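**Session 4: learning from corrections**

Read Mikuš's Setport notes from May before this one. The method starts with a policy trained on 500 demonstrations of colour sorting. A person then watches it run and takes over when it goes wrong - only those takeovers are added to the training set. 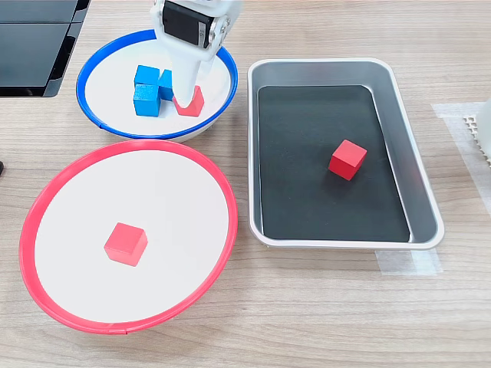

*Fig. 2. Sorting cubes by colour. The gripper is at a red cube in the blue-rimmed bowl.*

Kocabaş kept 476 of the demonstrations after checking and added 44 corrections. Most were late grasps near a bowl wall. Retraining on both sets together worked better than fine-tuning on the corrections alone, which made the policy forget the tray.

For next time: how would you weight the two sets?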